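2019-08-28, foam insert, red tray

Cut the new red insert from the Mota sheet, all the pockets in one go.
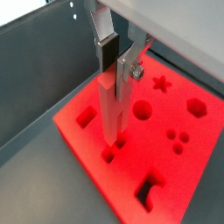
Square pocket is the one I keep fussing with. Want the gray slotted block to stand in it prongs down and not lean. Drawing says 30 mm, blade takes a bit more, so next time draw it 3 tenths under.

Star took longest, five points, rounded them all off so the foam doesnt tear. Hexagon fine. Three little round ones: keep the triangle layout, do NOT put them in a row like on the Stallard tray, fingers don't fit.

Red dust everywhere, some 33 min of vacuuming. Vac bag is full, new ones on order.

To do
- second insert, same file (job 2082)
- ask Skisero if they have the denser foam in red
- check pockets again in May, foam relaxs with use
- sharpen blade!!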